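Section 4: Oiling and first care of your Bistavwood benchtop

Read this section through before you open the oil. The benchtop leaves the workshop sanded but unsealed, and it should be oiled before it goes into daily use. Colour and grain vary from board to board and the first coat will make the variation stronger.

What you need

Povovik hard oil, one 500 mL tin
Lint-free cotton rags
Sandpaper, 240 grit
A vacuum with a brush head
Nitrile gloves
A metal bucket with a lid, half filled with water

4.1 Preparing the surface

1. Let the top sit flat in the room where it will be used for 8 days. Keep it out of direct sun and away from heater vents.
2. Check the underside for the batch label. Write the batch number on the warranty card.
3. Sand the top lightly along the grain. Do the edges last and ease the sharp corners with two or three strokes.
4. Vacuum the top, then wipe it with a barely damp rag. Leave it until it is dry to the touch.

Note: If the grain feels fuzzy after the damp wipe, sand once more and vacuum again. Don't wet it a second time.

4.2 Applying the oil

1. Stir the tin slowly with a flat stick. Shaking puts bubbles in the oil.
2. Start with the underside. Both faces need the same number of coats or the top may cup.
3. Pour a small amount onto a rag and work it in along the grain. Cover one board width at a time.
4. Wait 27 minutes, then wipe off everything that has not soaked in. Oil left standing goes tacky and will have to be sanded back.
5. Leave overnight. Turn the top over and repeat steps 3 and 4 on the upper face and all four edges. 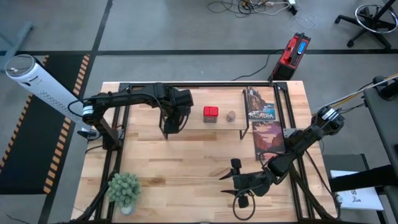
6. Apply two more coats to each face in the same way, leaving a night between coats. End grain drinks more than the faces do and can take an extra coat.

CAUTION: Oily rags can catch fire by themselves if they are bunched up. Put used rags straight into the bucket of water and close the lid. Check with your local council before putting them in the rubbish.

CAUTION: Do not oil the top below 8 degrees. The oil will not cure properly.

4.3 Fixing to the base

The Ranasinghe base is supplied with slotted brackets. Wood moves across the grain with the seasons and the slots allow for it. Centre each screw in its slot and tighten until the washer just stops turning. Do not glue the top to the base, and do not swap the supplied screws for longer ones. On tops 30 mm thick, use the short screws in the bag marked Z.

If you have the Zodix adjustable base, follow the leaflet packed with it instead. The bracket spacing is different.

4.4 The first month

Light use is fine once the last coat has had two days. Keep hot cookware and wet cloths off the surface for the first month. Water marks at this stage can usually be taken out with 240 grit and a dab of oil.

For batch queries, write to Nilmini Gazi in the finishing shop and quote the number on your warranty card. Replacement brackets are handled by Tanvir Pramanik in parts.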